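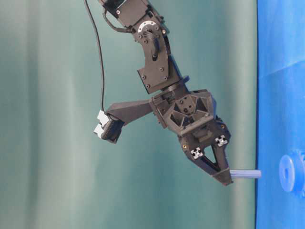
Monthly service on the peg cell today. Posting the steps as I go so the next person at Pomurska has them somewhere other than my notebook. 1/

Power off at the wall first, then the arm supply. The shoulder servo holds for a second and then lets go, so keep a hand under the wrist until it's hanging.

Screws next. Start with the flat plate below the silver hub and work down toward the fingers. Printed parts creep, and the screws back out a little every month. Snug, then stop. I cracked a bracket in June by going a quarter turn too far.

The hub itself gets wiped and left alone. If there's play in it, write it in the log and swap the whole joint. Spares are in the Lekport drawer, second shelf.

Cable. It needs a loose loop down the left side so the wrist can turn both ways. If someone has tied it up neatly, cut the tie. We lost the sensor twice last year to a tight cable, and both times it looked like a software fault.

Sensor module on the side bracket: wiggle the connector, blow the dust off the ribbed side, check that the bracket hasn't sagged. It's a long thin piece for what it carries. If it has sagged, print a new one. Shimming it lasts 2 weeks.

Fingers. Look at the tips, where they close on the peg. Once there's a groove worn in, the light blue pegs start tipping in the grip and the insert fails on the right side of the hole. Today's tips are at 955 picks since the last change. I usually change them at nearly a thousand, so I changed them.

New tips means redoing the grip offset. Close on a peg, read the position, type it into the Belhaj sheet. Was 414, now 8 counts higher. Don't copy the old number over, even if it looks close enough.

Then the slow approach to the blue panel. Quarter speed, peg held level, stop just short of the face. Look at it from the side and again from behind. If the peg is dipping, fix the wrist zero before you touch anything else.

Watch the gear on the panel while you do this. The peg comes in close to it, and a bad zero will put the tip straight into the teeth.

Ten inserts at quarter speed, ten at full. One miss at full speed today, none on the repeat. Signed off.

Still open: a quieter fan for the supply, and Rumel owes us a bag of the short screws. I'm down to the last handful and half of those are the wrong head. /end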